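Print this section | E-mail this section

Flesau Table Chores Guide
Section 5: Stacking and Sorting Dishes

This section covers the dish table, the first chore we suggest for any new arm. If you have finished Section 4 (power, network, stop button, arm homing), you are ready. If you skipped it, please go back. The dish table is fun, and it is a lot more fun with a stop button you have already tested.

Can a machine clear the table yet? Our answer is a cheerful "partly." An arm with a plain gripper can pick up a bowl, carry it across a cloth and set it inside a bigger bowl, and the first time you watch it happen in your own room you will probably call someone in to look. It can't yet be trusted with your grandmother's china, a greasy pan, or a sink full of mixed forks. Plastic dishes on a cloth sit right in the useful middle, and that is where we start.

5.1 What you need

One table you can walk around on at least three sides
One plain cloth, dark or mid-green preferred
Plastic bowls in more than one size, plus a few plates and small cups
A camera with a view down onto the table
The Toft planner, installed and licensed to your controller

Note: Buy the cheap, bright dishes. Toft tells pieces apart by color first and outline second, and a solid color against a plain cloth gives it the best chance. Clear cups are a headache. So are patterned plates, and white dishes on a white cloth are hopeless.

5.2 Laying out the table

1. Spread the cloth and smooth it from the center outward. Wrinkles taller than the lip of a plate can be read as an edge.

2. Place the larger bowls first and leave open cloth around them. The gripper needs space for its fingers on both sides of a rim.

3. Add the plates. Keep at least one near the middle of the table, where the arm's reach is most comfortable.

4. Add the small cups. You may put two side by side if you want a harder pick later on, but keep one by itself for the first run.

5. Step back and check the camera view. Every piece you want moved should show its full rim when the arm is parked.

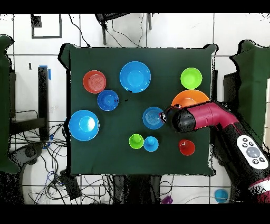

Figure 5-1. Plates, bowls and cups spread over the cloth, with the gripper at the blue plate.

Note: With the arm out over the table, some dishes will be partly hidden from the camera, like the orange bowl in Figure 5-1. This is normal. Toft remembers the last clear view of a piece and takes a fresh look when the arm moves away. If you lift or slide a dish by hand in the meantime, press Rescan.

CAUTION: Keep hands, sleeves and lanyards off the cloth whenever the arm is enabled. The arm doesn't know the difference between your wrist and the next thing in its way.

CAUTION: Check the floor as well as the table. Cables should lie clear of the path you use to reach the stop button, and dishes do end up on the tiles now and then. Pause the arm before you pick one up.

5.3 Running your first stack

1. Open Toft and choose Chores, then Dishes, then Stack.

2. Wait for the colored outlines to settle on the screen. Each outline should hug a single dish. If one outline wraps around two pieces, pause, pull them apart by a finger's width and press Rescan.

3. Tap the dish you want to move, then the dish you want it to go into. For a first run, choose a medium bowl and a clearly larger one.

4. Set speed to 20 percent. We know it looks slow! Leave it there until you have seen 13 clean stacks in a row on your own table.

5. Press Preview. A thin line shows the path the wrist will follow. Look for any place where the line dips low over another dish.

6. Press Go and keep one hand by the stop button.

7. When the arm has parked, look at the stack from the side. The inner bowl should sit level, with the outer rim showing all the way around.
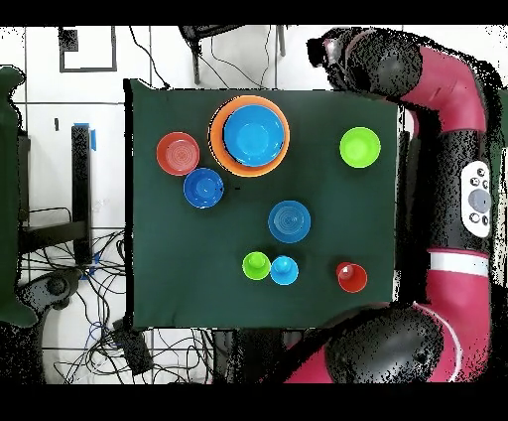

Figure 5-2. Blue bowl nested in the orange bowl. The red bowl and the small blue bowl beside it are touching.

Touching pieces deserve a word of their own. A person slides a finger between two bowls without thinking about it. For a gripper it is a real problem, and the one we get the most mail about. Toft has a Nudge option that pushes one piece gently aside before the pick. It works nicely on bowls, less well on plates (they tend to drag the cloth along), and we would leave it off for small cups, which tip over.

5.4 If something goes wrong

The arm stops above the dish and doesn't go down.
The gripper is probably too close to a neighboring rim. Clear more cloth around the dish, press Rescan and try again.

The inner bowl lands tilted.
Run Center Check from the Tools menu. If the tilt always leans the same way, the camera has been bumped. Repeat the camera steps in Section 4.

Two blue pieces get mixed up.
Similar blues are hard under warm bulbs. Switch to daylight bulbs, or rename the pieces by size in the Dishes list.

The plate won't lift.
Flat plates are the toughest item on this table - the fingers have very little to get under. Try a pick at the rim with the Danotwood soft tips fitted, and lower the speed again. Expect misses. We still get them too.

5.5 Where to go from here

Once stacking feels dull, try Sort by Color, then Sort by Kind (plates, bowls, cups). After that comes the one we are most excited about, Set a Place, where the arm lays out a plate, a bowl and a cup from a mixed table. It is slower than any child told to do it before dinner, but it gets better with each release and we love hearing how it goes. Send your stack counts and your strangest failures through the Feedback tab in Toft. Please list the dish sizes and your speed setting when you write.

Print this section | E-mail this section

Related sections
Section 4: Power, Network and Homing
Section 6: Folding Small Towels
Fitting Danotwood Soft Tips
Nonberg Controller: Lights and Error Tones
Release Notes for Toft, January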